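Técnico de vendas B2B (m/f) – equipamento industrial

A Huvau recruta para a área comercial. A função consiste na gestão do ciclo de venda completo de sistemas de divisória e vedação técnica: qualificação do contacto, levantamento de requisitos, proposta, negociação e passagem à equipa de instalação.

Carteira: 400 contas ativas, repartidas por 2 zonas. A atribuição de zona é feita após a formação inicial, que decorre em maio.

Requisitos
Formação em engenharia, gestão ou equivalente profissional
Experiência em venda técnica com ciclos superiores a nove meses
Domínio de um CRM (internamente usa-se o Sakham)
Leitura de cadernos de encargos e mapas de quantidades
Inglês escrito; espanhol valorizado, dada a conta Muñoz
Carta de condução de ligeiros

Condições
Contrato sem termo, com período experimental nos termos da lei
Remuneração base e componente variável indexada à margem, não ao volume
Viatura de serviço e ajudas de custo
Reunião de pipeline à quarta-feira, às 10 horas, presencial

Processo
Análise curricular, entrevista com a direção comercial e exercício prático. O exercício consiste na elaboração de uma proposta a partir de um caderno de encargos fornecido. Candidaturas sem indicação de pretensão salarial não são consideradas. Enviar CV em PDF através do formulário, com a referência Susby no assunto. 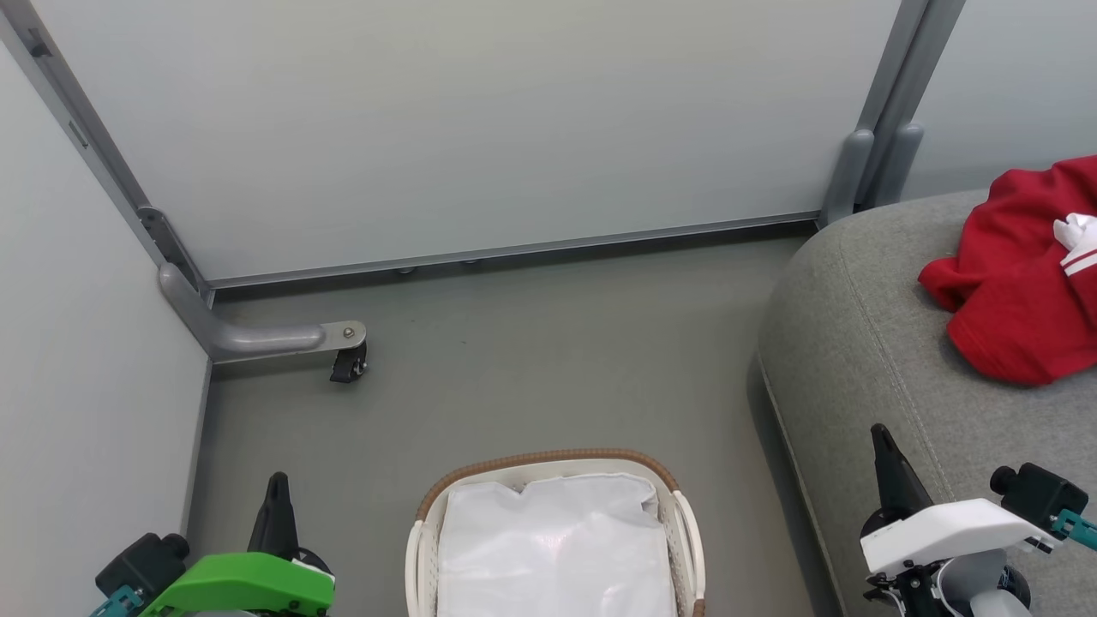
Rui: a componente variável é calculada sobre a margem da proposta ou sobre a margem final da obra? Convinha constar do anúncio, pois em ciclos deste tamanho a diferença pode ser grande.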